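Nistor two-arm cell: setup and upkeep

Covers the balloon set recorded at Fulholm, 1423 episodes, 968 of them kept. Settings are in cell.yaml.

Before a session, hang the black backdrop, lay the gray cloth flat and home both arms. Keep the cables off the cloth.

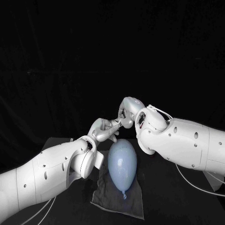 Both hands over the balloon, fingertips meeting.

Wrist screws: check every 634 cycles and log it in upkeep.csv. If a finger lags, power down, reseat the hand connector and home again. Change the balloon when it goes soft.

Known issue: 2 episodes from June have no wrist data.

Last edited March 12, 2025

© Hirnberg | Contact | Back to top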